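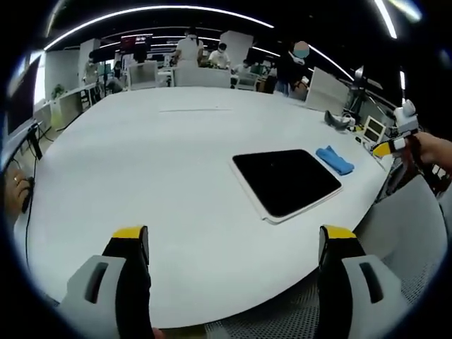 Office Practice and Shared Workspaces
Unit 5: The Shared Table
Instructor: Úna Hanrahan

Reading for this unit: the Birnmont case, pages in your course packet. Bring the packet. Last term half the room shared one copy, which was thematically appropriate but slow.

1. Why the table gets its own unit

A desk has an owner. A shared table has users, and the difference shows up within a week. Things get put down on it by people who mean to come right back. A tablet, a cloth, a shoe-shaped thing and a picture frame can sit side by side on one tabletop for a month, each waiting for somebody else to decide where it lives.

The standard term in the older manuals is "transitional clutter." We'll use "stuff."

2. Classes of stuff

Working items. In use now, or will be before lunch. Mouse, keyboard, the tool in your hand.

Parked items. Owned, useful, temporarily abandoned. Tablets are the classic case. A dark screen tells you nothing about whether its owner is at the next chair or in another city, so the rule is to ask before moving it.

Support items. Cloths, wipes, tape. They belong to the table itself and should go home to a drawer. A cloth left in a heap will be taken for trash by one person and for somebody's property by the next, and both will leave it there.

Display items. Small frames, signs, plants. These go up in September and are dusted never. Display items are allowed, provided they stand at the edge and you can still say what they are for.

Strays. Anything you would be surprised to find in a supply catalog under "office." Footwear goes here. I have taught this unit at Neves and at Starberg and met footwear at both.

3. The Birnmont case

Birnmont had one large table for 6 people and no storage within reach of it. Management's answer was a policy memo. The memo was printed and left on the table, where it became a parked item.

What finally helped was dull: a shelf one step from the nearest chair, and five minutes at the end of each day. The shelf and its fittings came to 3,125 dollars, a figure the class always wants to argue about. Save it for the discussion.

4. Round edges

Rounded tables are pleasant to walk past and hard to divide. With no corners, people mark territory by cable. Look at where a mouse cord runs and you'll often find the border. Chairs on the far side drift until someone needs one.

5. Exercise

Pick a shared table you don't own. Sort what's on it into the classes above, without touching anything. Note which items you couldn't place and who you would ask. One page, typed. Compare with the Irau floor plan at the back of the packet and mark where you would put a shelf.

Please don't use the table in our own break room. I know what's on it.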